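How to work safely and tidily with a hand-held gripper in someone's home

Updated 2021-10-07

When we first began sending people out with hand-held grippers to record household jobs, our rules fitted on the back of an envelope, and most of them were common sense. Since then the list has grown, as lists do, and I have been asked more than once to write the whole thing out properly so that new starters at Porthorpe can read it over a cup of tea before their first visit. So here we are! It is a bit long, I know, but please do read to the end, and keep a copy in the bag with your charger.

Before you set off

Lay the gripper on a table and look at it from above. Open and close the fingers slowly a few times and feel for any grittiness in the travel. If one finger gets to the middle before the other, tighten the pivot screws by a quarter turn and try again. Please don't go further than that, as overtightening makes the trigger stiff and your thumb will be sore by lunch.

Check that the soft tips are clean. Ours pick up lint like nobody's business, and a linty tip slides on cotton. A damp cloth does the job, followed by a dry one. Wipe the lens too, with the proper lens cloth and never with your sleeve (I have watched people do it, and I have done it myself).

You will need the gripper, 2 charged batteries, the storage card in its little case, the signed permission sheet and a pair of indoor shoes. The Flunholm case holds everything apart from the shoes.

When you arrive

Say hello properly, and go through the permission sheet with the householder even if they signed it in June. People forget what they agreed to, and rooms change. Ask which rooms are all right to record and which are not, and write the answer down in front of them. Then ask them to walk round with you and put away anything they would sooner not have recorded: letters, family photographs, medicines, screens left on, a calendar with the school's name on it. This usually takes a few minutes and it is time very well spent.

Mirrors deserve a mention all of their own. A wardrobe mirror or a shiny kettle can put a face in your recording when you thought you had only hands. Stand where you mean to work, look at every reflective surface from there, and turn or cover whatever needs it, with the householder's say-so.

Keep to one clearance rule throughout: no pets or small children within 2 metres while the fingers are moving. The pinch is gentle enough on cloth, but it is no fun at all on a kitten's tail.

Handling bedding and clothes

Most of our home visits are fabric visits, and fabric has its own manners.

Start by clearing the working side of the bed. Roll the thick blanket or quilt back to the far side and leave the sheet bare in front of you. Cushions and soft toys go to the end, out of the way of the fingers, and should be put back afterwards where you found them.

Take hold of a garment by a fold, not by a single flat layer, or you will bring the sheet up with it. Close the fingers until the cloth stops slipping and then stop squeezing. Lift, pause, and look underneath before you move sideways. Dark clothes are the awkward ones, as a sleeve and a hem can look exactly alike through the lens, so go slower with them and leave a bit of pale sheet showing between pieces if you can.

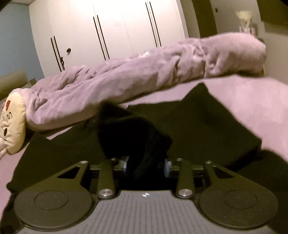 Kyung-hwa Son wrote in to ask whether the grip rule should be any different for knitted things, as she had pulled a loop in a jumper with the force setting we recommend for cotton. Yes, it should, and thank you for asking. For knitwear, set the Szekeres trigger stop one notch lower and use both fingers well into the fold. Leave lace, beads and anything with a dry-clean label alone altogether.

If a garment snags, let go. Open the fingers fully, put the tool down and free the cloth by hand. Try up to 3 attempts at any one lift, then move on to something else. We keep the failed attempts in the recording, so there is no need to delete them or feel bad about them.

Before you leave

Put the room back as it was and ask the householder to have a look. Make a note of any damage, however small, and tell them there and then. The card goes back in its case before you put your coat on, and is copied to the Trosisine drive the same day. Questions about permissions should go to Pongsak Sitthichai, and spare finger tips are in the second drawer by the sink.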